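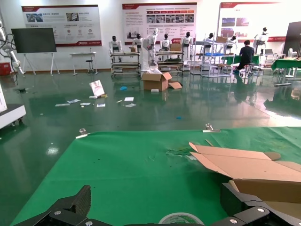

## Narkska Awards thread, Feb 15, 2022

**1.** The Narkska readers' poll is out and Lourenço Bettencourt is Screen Actor of the Year. He's 34. He found out on the phone while waiting for a train at Lelstead.

**2.** His comment to the magazine: "My mother voted. I know that much." He takes the title from Dario Mazza, who held it for two years running.

**3.** Benedetta Caruso won the TV category for Grinstead. She beat Edin Yordanov by 834 votes. I had Yordanov down to win and told several of you so last week.

**4.** Grinstead got 8 nominations in all and won two. The other was for the title music. I think the music is the best thing in it.

**5.** People are asking about Tomos Beddoe. He wasn't on the ballot – his film came out after the cutoff, so he goes into next year's poll.

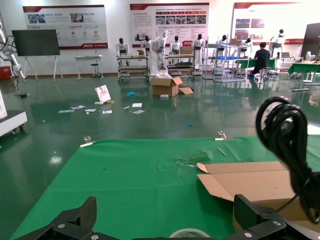

**6.** Back to Bettencourt. The magazine has him on the cover in a gray Rinaldi suit, and the interview runs four pages. Most of it is about learning to drive for his last part. He failed the test twice.

**7.** He also says he's taking a break until April, then starting a comedy with Caruso. No title yet. She's playing his boss.

**8.** The awards dinner is small this year, some 200 guests, and it won't be on TV. The magazine will post the speeches the next morning.

**9.** Correction to post 2: Mazza won it two years running, but the first year was a tie with Yordanov. Thanks to the three people who wrote in.

**10.** Full list of winners is on the Narkska site. You need to scroll past the cover story to get to it.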